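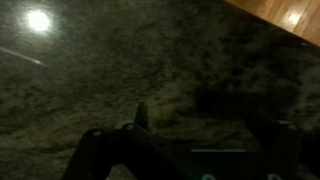 Voltei a escrever à mão. Caderno, caneta, aquela coisa toda. Comecei em abril, sem plano nenhum, depois de perder uma lista de compras inteira porque o telemóvel resolveu atualizar-se no meio do corredor das massas. Escrevo na cozinha, de pé, com o caderno em cima do granito escuro, daquele salpicado, polido, em que a luz faz uma bola branca e me encandeia se me ponho do lado errado. Péssimo sítio para escrever. É o único onde ninguém me pede nada antes das sete.

Bom. A letra. A minha letra está uma desgraça. Na escola era redondinha, certinha, a professora mostrava à turma (morri de vergonha). Agora parece receita de médico com pressa. O "r" e o "n" são a mesma letra. Ontem li "comprar carne" como "comprar canre" e fiquei ali parada a pensar que peixe seria aquilo.

O caderno é um Rasis, capa mole, sem linhas. Erro meu, o sem linhas. A partir de meio da página começo a descer para a direita, tudo a escorregar — pus uma folha pautada por baixo e melhorou um bocado. O papel é bom, não passa para o outro lado. A caneta é uma Kinora de tinta preta que me deu a Jayanthi Kotian quando saí do escritório antigo. Esteve 4 anos numa gaveta. Lavei o aparo em água morna, sequei com papel de cozinha, e lá começou a escrever, primeiro azulada, depois preta a sério.

Também experimentei uma Baluyot, que toda a gente elogia. Não me entendi com aquilo. Muito leve, foge da mão. Se alguém quiser, está cá em casa, ofereço.

O que escrevo:

- listas (sempre as listas)
- recados para mim própria, que depois não leio
- meia página de manhã, sobre nada em especial
- frases que ouço no autocarro

As do autocarro são a melhor parte. Uma senhora a dizer ao telefone "eu perdoar perdoo, mas ele que não me apareça". Anotei logo, de pé, agarrada ao varão, ficou quase ilegivel mas ficou.

Já vou na página 23. Para mim é imenso, tenho uma caixa cheia de cadernos com duas páginas escritas e o resto em branco. Alguns bem bonitos, o que ainda é pior. Não faço desenhos, não colo bilhetes, não uso autocolantes. Tentei uma vez um daqueles sistemas com índice e símbolos e cores e desisti antes do almoço.

Dói-me a mão, isso sim. Aqui na base do polegar, ao fim de uma página. A Jayanthi diz que aperto demais a caneta, e aperto, fico com o dedo marcado. Ando a tentar relaxar. Esqueço-me à segunda linha.

Falta falar da tinta Trivden, a verde, que encomendei e ainda não chegou. Quando chegar digo qualquer coisa. E respondo aos comentarios do outro post este fim de semana, prometo, tenho-os todos apontados — no caderno, claro, falta é perceber o que lá escrevi.

Vou, que tenho a sopa ao lume.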